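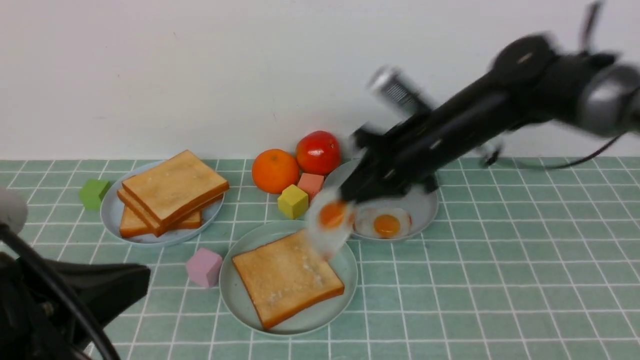 Forums > End Effectors > Parallel Grippers > Skevomitz vs. Zwane fingers on thin, flat parts

Search this board Go Advanced

lavenby_bench
Ran the breakfast task with both finger sets, same arm, same controller gains. 180 picks per set. Skevomitz dropped 10, nearly all on toast. Zwane dropped fewer on toast but rotated the egg in the grip. Grip force is the Plurkska default.

torque_ripple
Default force tells you very little. The Zwane pads are softer, so you compared compliance and force together. Match the contact pressure and rerun. 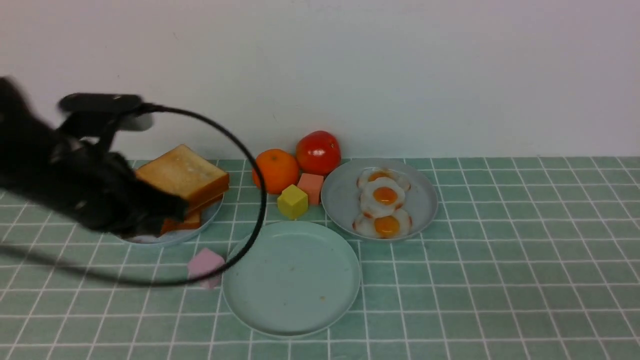

Page 2 of 3

lavenby_bench
Fair on pressure. I can't rerun until the pads are back. Toast sits high enough on the plate rim to get a finger under. Eggs don't, so the approach angle matters more than the pad.

hallgrimsson_h
I disagree about approach angle. We swept it in October and the drop rate barely moved. Closing speed did most of it. Also check the cable loop at the wrist. Ours pulled the tool a couple of millimeters at full extension. 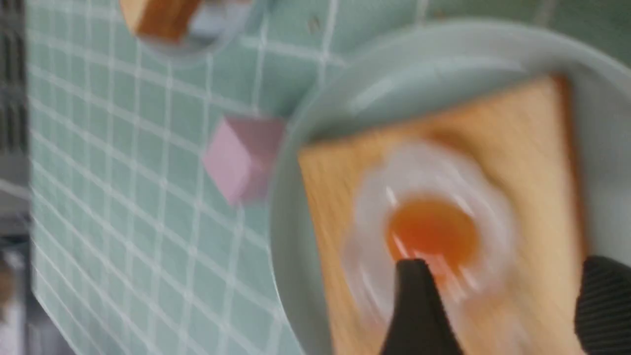
Closing speed was fixed at the same value for both sets, so it can't explain the difference between them. It could explain the total. I'll log it per pick next time, with wrist camera exposure shortened.

torque_ripple
Still two variables.

Comments (3)

dkbolt: Firmware version?

lavenby_bench: 234 on the arm, 136 on the gripper.

Hanne Hallgrímsson: 136 has the old force ramp. Update before you rerun.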